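Chapter 7
Hanging and Storing Knit Garments

After working through this chapter, you should be able to:
Name the parts of a garment hanger and the load each part carries.
Match hanger shape to neckline and shoulder construction.
Place a crew-neck garment on a hanger without stretching the neckband.
Decide when a garment should be folded instead of hung.

Key terms: arm, drop, hook, neckband recovery, shoulder point

7.1 The Hanger as a Support

A garment on a hanger is held up by its shoulders. Everything below them is load. In a woven shirt, the yoke spreads this load across a stable piece of cloth. A knit shirt usually has no yoke, and the loops of the fabric lengthen under the weight. The change in length is called the drop. It is small in a light athletic shirt and large in a heavy sweater.

The hook carries the full weight of the garment and the hanger together. The arms pass that weight to the fabric. Wide arms spread it over more of the shoulder than thin wire arms do. In the Berkholm classification used in this book, a hanger is described by arm width, arm slope, and span. Span is measured from tip to tip and should end just inside the shoulder point. A hanger that extends past the shoulder point leaves a bump in the upper sleeve.

7.2 Loading a Crew Neck

A crew neck has no placket, so its opening is fixed. Two methods are in use. In the first, the hanger enters from the hem and the hook is brought out through the neck. In the second, one arm is passed through the neck opening at an angle, followed by the other. The second method is faster but puts strain on the neckband. It is suitable only where neckband recovery is good.

Either method is easier on a flat surface at working height, such as a bed or a table. Lay the shirt face up, seat one arm inside each shoulder, and center the hook at the neckline before lifting.

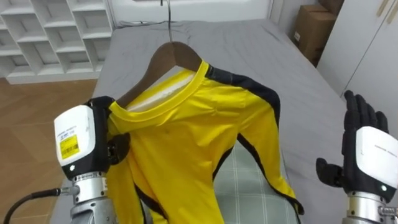
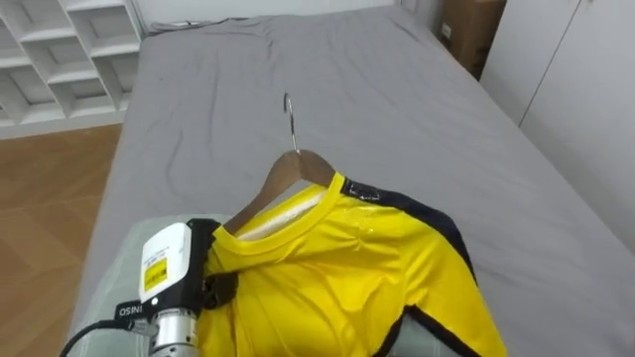
Figure 7.1 Yellow crew-neck shirt with black trim and a wooden hanger, on a gray sheet.

Once the shirt is lifted, check that the shoulder seams lie at the same height on both sides. An uneven seam usually means that one arm has not reached the end of the shoulder. Smooth the chest and sleeves by hand from the neck outward. Do not pull at the hem, as this adds to the drop. Garments that weigh more than the limit given in Table 7.2 are folded and stored on a shelf, as described in Section 7.4.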